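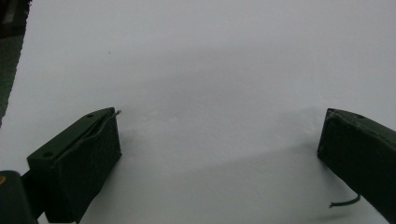
How long does it take to learn to mend a fishing net? "A winter for the knots, and then the rest of your life for the holes," says Pantelis Alexiou, and he laughs, and goes back to the kettle.

We had arranged to talk in May, when the boats at Emstead are busy and the torn nets start arriving at his door, and I'm afraid I kept him from his work for most of a morning. He didn't seem to mind. He learned from his grandfather in a village called Ploto, where every boy over 6 was handed a needle and told to sit still (he did not sit still, he says, and has a scar on his thumb to show for it).

"My grandfather would cut a good net on purpose," he told me. "I cried! I thought he had gone crazy. But you have to make the hole bigger before you can close it. You trim back until you have a clean place to start." 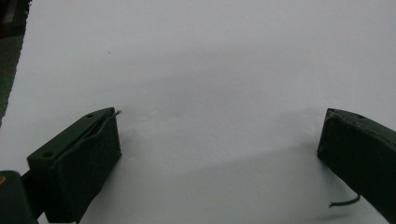 He came over to work for the Vlachopoulos yard, which had 50 people then and a loft where the nets hung to dry. The yard closed, the loft became apartments, and he took his needles home with him. These days a repair might cost $100, and a new net of the same size $700, so the skippers keep calling, even from as far off as Millden.

I asked whether he was teaching anyone. His niece, he said, on the evenings when she isn't studying. "She's faster than me already, but her knots are too tight. I tell her, the net has to move, let it breathe a little." Then the phone rang, and it was a man with a torn net, wanting to know if he could bring it by before dark.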